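The Year of Putting Things Back

I have lived in this apartment for 366 days. I know this because the lease renewal came with a little note congratulating me on my first year, and the note sat under a bowl for a day before I read it. The bowl had nothing in it. I own a number of bowls like that.

The renewal sent me into one of those moods where you walk through your own rooms like a prospective tenant with a bad attitude. Why is there a stapler in the bathroom? Who keeps a single oven mitt on top of the router? What kind of person has a drawer that only opens if you first open a different drawer? I made myself a cup of coffee, found that the spoon I wanted was in the living room, and decided that October would be the month I put things back.

Notice the wording. I did not say "get organized." I have gotten organized before. Getting organized means buying containers, and then you have the same stuff plus the containers. When I lived in Comoldale I once got organized so thoroughly that I had to rent a van to move the bins out, and two of them still had the stickers on. Putting things back is a humbler project. Everything I own already has a place, more or less. It just hasn't been there lately.

The rule I set was five minutes in the evening, before I was allowed to sit down. Sitting down is the end of my day in any practical sense. Whatever I haven't done by the time I meet the couch is going to be done by a future version of me, and she has been very patient, but I hear she's starting to talk.

The first week went fine, in the way that first weeks do. The stapler went home. The mitt was reunited with its partner, who had been in the drawer the whole time and looked smug about it. I moved a stack of magazines from the chair to the shelf and then discovered I had a chair. It's a decent chair! I sat in it for an entire evening and read one of the magazines, and then put the magazine on the floor next to the chair, and there you have the whole problem in one gesture.

My friend Shufen Deng came over at the end of that week and was given the tour. She has known me since we shared a place in Gostton, a third-floor walk-up with one closet, which she ran and I was permitted to visit. She opened the closet here, looked at it for a while, and closed it again very gently, like you would with a room where somebody's sleeping.

"You've done the outsides," she said.

I had done the outsides. It's a fair criticism and I gave her the good mug anyway.

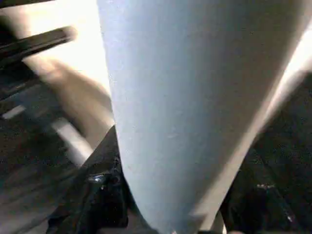

So the second week was for insides, and insides are slow. You pick a thing up and it isn't just out of place, it's a question. Do I need this? What did it attach to? Was there a lid? I spent one whole evening's allotment holding a cable and trying to remember a printer. The next night I picked the same cable up again, having put it down in order to sit. I've now handled that cable more often than I ever used the printer, assuming there was a printer.

What slowed me down most was my habit of picking up too much at once. I have always been a loader. I will carry seven things from one end of the apartment to the other to save myself a second trip, and drop three, and go back for those, and then stand there with an armful and no free hand to open the cupboard. Shufen's way is one thing at a time. Pick it up, take it where it lives, let go of it, come back. It looked absurd to me. It looked like someone emptying a lake with a teacup. But I tried it for a night, mostly so that I could report that it didn't work, and I was annoyed to find the counter clear with a minute left over.

There's something about having only the one thing in your hand. You can't pretend you're on your way to somewhere else with it. A lone sock is very direct.

I should confess here to the matter of the Sultana tin. Sultana is the brand of the tea I used to drink, and the tin is a nice tin, and it is where I put anything that doesn't have a place. Keys to former doors, buttons, a foreign coin, the allen wrench from the bed. I was proud of that tin. I thought of it as a system. Last Tuesday-ish (I've lost track, the days all have the same five minutes in them now) I tipped it out on the table and went through it one piece at a time, and when I was finished almost every piece went straight back into the tin. I've decided this counts. The tin is where they live. I just hadn't made it official.

The closet is still ahead of me. I've done the floor of it and the left side, and I found a winter coat from a shop on Curness Street that I'd been mourning for two winters. It was on a hanger. It was hanging in the closet. I had searched everywhere for that coat, apparently, except for the place where coats go.

Shufen is coming back at the end of the month to inspect the insides. She says she isn't inspecting, she's coming for dinner, but she said it in the voice she used to use about the Gostton closet. I've got the right side to do, plus the top shelf, where I believe there is a fondue set. I'm going to leave the top shelf for last and hope she doesn't look up.

Meanwhile the bowl is on the table again. It still has nothing in it except the note from the landlord, which I've signed and haven't mailed.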